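Opinion > Health > Elective Care

We use cookies to remember your reading preferences. Accept | Manage

Your future nose, on a screen

By Rianne Brouwer

My sister-in-law paid $199 in March to look at a nose she doesn't have. The clinic in Vernside uses a program called Rultivell, which takes a few photos of your face and turns them into a moving portrait of you after surgery. The fee comes off the bill if you book. She hasn't booked, and they've called her 13 times.

I went along. The surgeon spent nine minutes with us and the screen got most of them. He dragged the bridge down, lifted the tip, and asked if she liked it. Of course she liked it. It had better lighting than the room.

What I wanted to know was how often the real nose matches the drawn one. The brochure says 422 patients were "delighted." Delighted when? At two weeks, still swollen, or at a year, when the shape has settled? Who asked them, the clinic or somebody with no stake in the answer? The coordinator said she'd find out. I'm still waiting.

I don't think these people are crooks. I think a picture is a very strong sales tool, and the consent form, which says in small type that results may vary, is a weak one. My sister-in-law remembers every angle of the picture. She couldn't tell me one thing about revision rates.
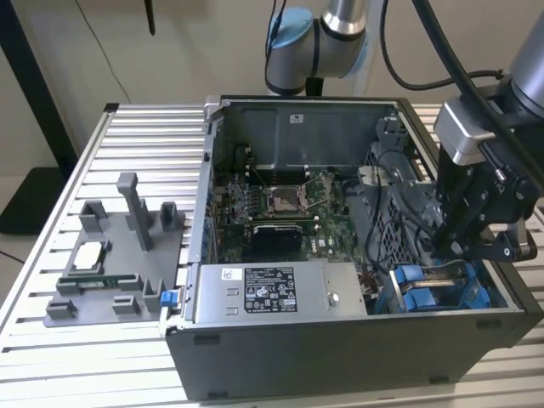 Surgeons who like the software tell me it helps patients "plan," and they talk about the face as if it were a set of parts. I wish it were. Take the side off a desktop computer and lay it flat, and there's the motherboard, the memory slots, an empty socket with its little lever where the processor goes. You put one in and close the lever. Skin and cartilage scar and pull as they heal, and the program has no slider for that. Until Rultivell shows me its misses next to its hits, I'd keep the $199.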